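Lesine Property Group Opens Udmont Office, Expands Rental Management Services

UDMONT, 3/11/21
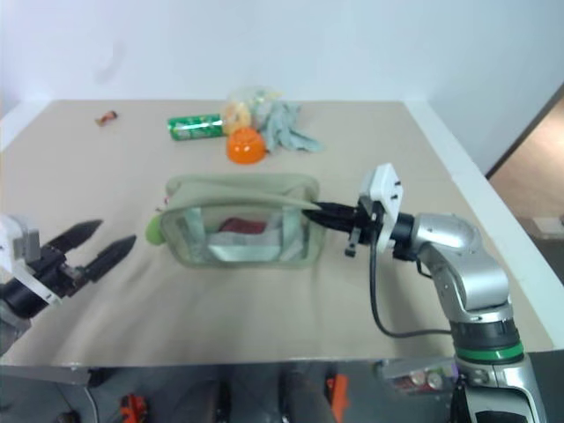
A zippered pouch with a clear front panel on a covered table.

Lesine Property Group announced the opening of a full-service office in Udmont, its third location and the first to house sales and rental management staff under one roof. The office will serve homeowners, buyers and landlords in Udmont and the neighboring communities of Jindard and Yimer.

The company manages 861 rental homes across the region. Of these, 103 are in the Udmont area and have until now been handled from the Jindard office. Owners of those properties will keep their current agreements and fee schedules, and tenants will continue to pay rent through the same online account.

"Our Udmont owners have asked for a local office for several years," said Saron Worku, president of Lesine Property Group. "They want to sit down with the person who looks after their property, and they want repairs arranged by people who know the area. We are pleased to offer both."

Corina Bălan has been appointed managing broker of the new office. She joined the company as a sales agent and most recently led its residential team in Jindard. Desta Negussie will serve as director of rental management, with responsibility for leasing, inspections and maintenance scheduling. The office opens with a staff of nine.

Services available in Udmont include home sales, buyer representation, market evaluations, tenant placement and long-term rental management. Seasonal rentals will be added in September, after the company completes its registration of short-stay properties with the town. Owners who wish to list a seasonal property may submit an application before that time.

"Many of the people we work with live a long way from the homes they own," said Ms. Negussie. "They need clear monthly statements and a prompt answer when something breaks — that is the standard we have set for this office."

Property owners may request a rental evaluation at no charge. Appointments are available in person or by telephone, and evening appointments may be arranged for owners who live outside the area.

About Lesine Property Group
Lesine Property Group is a privately held real estate brokerage and rental management company with offices in Jindard, Yimer and Udmont.

Media contact: Kusum Vishwakarma, Communications, Lesine Property Group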